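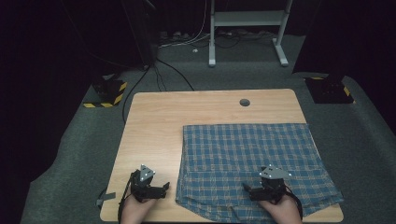 bmfaume
Shrinkage on yarn-dyed cotton plaid, washed vs. unwashed before cutting
I am trying to settle on a pre-treatment routine for yarn-dyed plaid that will be made into napkins and two table runners, and my measurements do not agree with what the shop told me. The shop (Arellano, the one with the remnant bins) quotes 3 percent in the warp direction and says the weft can be ignored. The cloth is plain weave, a teal-blue ground crossed with white, tan and pale yellow stripes, so any distortion shows up right away as a stripe that no longer runs square to the hem. I marked a 30 inch square with thread, washed it warm, tumbled it on medium, and pressed it without steam. Warp came back a bit over an inch short. Weft lost about half that, which I would not call ignorable when the plaid has to match at a seam. Is a second wash worth doing, or does most of the movement happen in the first one?

selvedge_line
Most of it is in the first wash, but not all. What you are seeing in cotton is mainly relaxation. The yarn is held under tension on the loom and again during finishing, and water lets it go. Plain weave in a medium weight usually keeps creeping a little through the second and third cycle. For napkins I would wash once and dry hotter than they will ever be dried in use. For runners, twice.

Also, how did you mark the square? A pen line on a plaid is hard to read after washing, and people end up measuring to a stripe that was never straight.

bmfaume
Basting thread, single strand, contrasting color, knotted at the corners. Measured with a steel rule, flat, no pull on the cloth. Three readings per side and I took the middle one.

tarn44
I disagree with washing yardage at all for table linen. Once the finish is out, the cloth is limp and the grain wanders while you cut. Cut oversize, sew, wash the finished piece. If every napkin comes from the same bolt and is cut the same way, they all shrink the same way and nobody at the table has a ruler.

selvedge_line
That works for a single-layer hemmed square. It does not work for a runner with a backing of different cloth, and it does not work well with mitered corners. The hem is three layers, the field is one, and they do not pull in at the same rate. You get a slight cup along each edge.

tarn44
I have never had a cup I could not press out.

selvedge_line
You can press it out every time, yes.

okra_bolt
Depends on thread too. Polyester thread will not shrink with the cotton, so an unwashed hem sewn with polyester puckers after laundering. Cotton thread is better there, weaker but fine for a napkin. I had a set of Wolard napkins (ready-made, not my sewing) with exactly this problem, ripple all the way along the stitching.

On the limpness: spray starch before cutting. Starch, let it soak in for a minute, press dry, then cut. It handles like new cloth and rinses out later.

bmfaume
Starch is an option. I have been using a single light coat and the stripes hold straight under the rotary cutter for the most part.

Second question. After the first wash the cloth is skewed. If I fold selvedge to selvedge, the tan stripes are off by 3/8 inch at the far end. Was it woven like that, or is it from my dryer?

selvedge_line
Neither, probably. It was finished like that. The cloth goes through the stenter frame with one edge slightly ahead of the other, gets dried in that position, and stays there until it is wet again. Washing should have relaxed some of it. To take out the rest, dampen it, pull on the short diagonal working from one end to the other, then lay it flat to dry instead of tumbling it. Check with the plaid itself. In yarn-dyed cloth the stripes are the grain. In a printed plaid they may not be, so do not use this method on a print.

tarn44
Agreed on that part. Before pulling anything, tear a strip across one end or draw a thread so you have a true crosswise edge. A cut edge from a shop tells you nothing.

pk_weft
Anyone have numbers for the Cina plaids? I have 186 inches of the green one and would like to cut before the end of August.

okra_bolt
I washed the Cina in the blue, not the green. Lost 2 percent lengthwise, did not measure the width. Color bled slightly in the first wash, clear water after that. I would test your own piece before relying on it. A 10 inch square off one corner is enough if you measure carefully, although the error gets large at that size.

selvedge_line
Ten inches is small. A misread of 1/16 is already more than half a percent. Use the largest square you can spare.

pk_weft
Will do. Does it matter that mine was bought folded on a board and not rolled? It has a hard crease down the center.

tarn44
Not for shrinkage. For the crease, one part white vinegar to three parts water, dab, press, repeat. Test for color first. If it was on the board a long time, the crease may be faded as well as folded, and then you cut around it.

bmfaume
Update on the second wash. Same square, same cycle. Warp moved another 1/8 inch, weft no change I could measure. I pulled the diagonal while it was damp and dried it flat on a towel. The stripes are now off by less than 1/8 at the far end, which the hem will take up.

I will wash the runner cloth twice and the napkin cloth once, starch both, and cut napkins at 19 inches for a finished 17 with a double-fold hem.

tarn44
19 for 17 is a full inch per side. Generous for a napkin.

bmfaume
Half inch folded twice. I like the weight at the edge.

okra_bolt
Trim the corners before you miter or that weight turns into a lump. The Pavport pattern sheet has a decent diagram for it, second page.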